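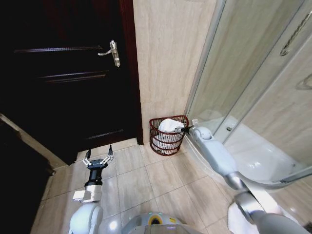
Robotics > Methods and results

Do I count a mirror run as a fail?
Posted by Gorness, April

I'm scoring 21 bathroom tidying runs and two have me stuck. How do you all do it?

2 answers

Brendan Horgan
Score the grip and the placing separately! I lost a month by lumping them together.
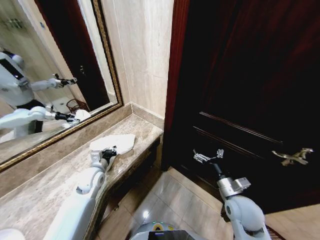 Mirrors get their own column in my sheet. With the white arm and gripper showing up in the glass as well as over the counter, I'd tag that run "reflection" and compare it with the plain ones.

Coketti
just bin them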